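Shared Workshop Group Releases Plans and Software for Counter-Mounted Kitchen Arm

Nodstead members publish a full parts list, control code and simulated test kitchen for a six-joint arm built on evenings and weekends

NODSTEAD WORKSHOP, January. A group of members at the Nodstead shared workshop today released the drawings, control software and simulation files for Plendari, a six-joint robotic arm intended for household kitchen tasks. The files can be downloaded without charge and may be modified and redistributed under an open hardware license.

Plendari began as a bench project by Latrice Thibodeaux, a machinist, and Dae-han Kang, who writes the motion control code. The design goal was an arm that could be assembled with the equipment found in a typical shared workshop: a small lathe, a drill press, a 3D printer and a soldering station. No part in the current revision requires a five-axis mill or outside casting.

"We set the tolerances by what the shop lathe can hold on an ordinary day," said Thibodeaux. "If a joint housing needed better than that, we redrew the housing."

Construction

The arm has six rotary joints. The base and shoulder joints use belt reduction followed by a cycloidal stage. The elbow and wrist joints use printed cycloidal stages alone, with steel pins and standard ball bearings. Each joint has an absolute encoder on the output side, so the arm does not need to run a homing routine at power-up. Motor drivers sit inside the joint housings and share a single data bus, which keeps the internal harness to four conductors.

Link covers are printed in two halves and fastened from the inside face. The release includes separate print profiles for the structural parts and the covers. Builders are advised to print the structural parts first and to check bearing fit with the supplied test ring before committing to a full set. A complete set of printed parts takes almost 200 hours on one printer. The Nodstead build was divided among several machines.

The gripper is a parallel design with replaceable fingertips. Its housing bolts to the wrist flange with four screws and can be removed without disturbing the wrist wiring. Fingertip drawings are supplied in two lengths.

Control software

The control package, named Trodska, runs on a small single-board computer and handles trajectory planning, joint limits and contact detection. Contact detection compares measured motor current with the value predicted by the arm model. When the difference passes a set threshold, the arm stops and holds position. The threshold is adjustable per joint, and the default values are conservative.

Version 14 of the package is included in the release. Changes from the preceding version include a rewritten wrist solver, a fix for bus timeouts during long moves, and a reduced speed mode that is now active by default. The reduced speed mode must be turned off separately for each session.

Simulated kitchen

All motion programs are run in simulation before they are loaded on the hardware. The group's test environment, Bozsik, is a rendered kitchen with a counter, cabinets, a cooktop and small appliances. Appliance positions can be changed between runs, and collision shapes are stored separately from the visual models so that clearances can be adjusted without altering the rendered view.

The first published task set covers approach moves to a toaster oven. The task was selected for its geometry. A countertop appliance placed near a wall restricts the elbow, and a shelf overhead limits how high the wrist may be carried on the way in. Approaches are scored on minimum clearance, path length and final wrist angle.

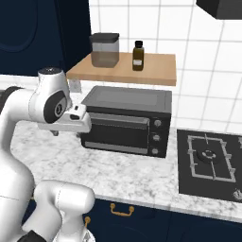
Simulated kitchen view: arm and gripper at the left side of the toaster oven, with the shelf above and the gas cooktop at right.

"The shelf is where most early plans failed," said Kang. "The planner would find a short path for the gripper and put the forearm through the shelf bracket. We now check every link at every step, and planning takes longer as a result."

Ten approach programs are supplied with the release, along with the logs from the runs used to tune them. The programs do not include door opening. Work on door handles and rotary knobs is in progress and will be published when the force limits have been settled on the bench.

Known limitations

The printed wrist stage shows measurable backlash after extended use, and the group recommends inspecting it at regular intervals. The arm is not rated for use near open flame or hot surfaces. It has no food-contact certification, and the fingertips should not be used to handle food directly. Builders are responsible for fitting an emergency stop within reach of the operator; a wiring diagram is provided in the assembly manual.

Availability

The release archive contains mechanical drawings, printable files, a parts list with substitutions, the Trodska source code, the Bozsik environment and the assembly manual. The manual was edited by Gus Ambrose, who built the second arm from the draft text and corrected it as he went. Revisions to the chapter on bearing preload are expected, and builders are asked to report the shim sizes they used.

An open bench session will be held at the workshop on Saturday at 10 a.m. Attendees may examine a disassembled shoulder joint and run the simulation on the workshop computers. Registration is not required. Eye protection is required in the machine area.

About Nodstead

Nodstead is a member-run shared workshop with facilities for metalwork, woodwork, electronics and 3D printing. Members pay a monthly fee and have access to the machines after completing an introductory course for each area. Plendari is funded by its participants and has no commercial sponsor.

Contact

Arlo Dunleavy, project correspondence
Nodstead Workshop, electronics bench

Technical questions about the control package should be filed through the issue tracker included with the source code.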